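Reading time: 2 minutes

Vircombe publishes results of two-arm gripper comparison

20th April

Vircombe has finished a side-by-side comparison of two grippers for small-parts handling, the Ceder and the Vasari. The work was done on a bench with two robot arms, and both grippers were put through the same set of picking and placing tasks.

The company recorded 3,618 pick attempts in total. The Ceder completed 2,085 of its tasks at a slower average pace but dropped fewer parts. The Vasari was quicker on blocks and boxes and had more trouble with curved and shiny pieces.

"We wanted parts that people have in their own workshops," said Gyula Kiss, who led the trial. "A metal fitting behaves very differently from a plastic handle when you try to pick it up from a flat table. Most data sheets only tell you about the maximum load."

Arm speed, controller settings and table height were kept the same throughout. Finger pads were replaced at the halfway point on both grippers. Results from the first day were left out after a calibration fault was found in one controller, and those runs were repeated in full.

Vircombe will use the Ceder for its own assembly work. The Vasari will stay on the bench for a second round in May, with softer finger pads supplied by Lazaridis. That round will also look at handing a part from one arm to the other, a task left out of this trial.

The full results, including the task list and controller settings, can be requested from Vircombe at no charge. Labs and workshops that want to run the same tasks on their own equipment are welcome to do so, and the company will add outside results to its tables if the settings are supplied with them.

A bench layout with the slatted cabinet, the orange and black box and the small parts between the two arms:
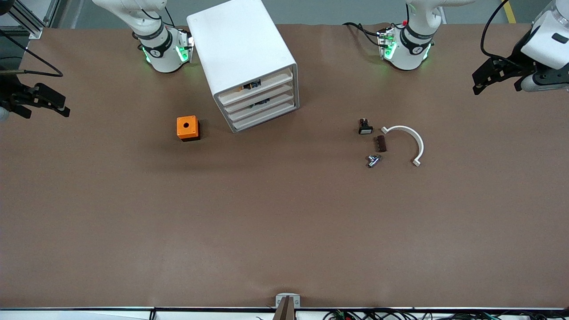
About Vircombe

Vircombe tests and integrates robot arms, grippers and controllers for small manufacturers. Media enquiries should be addressed to Gyula Kiss.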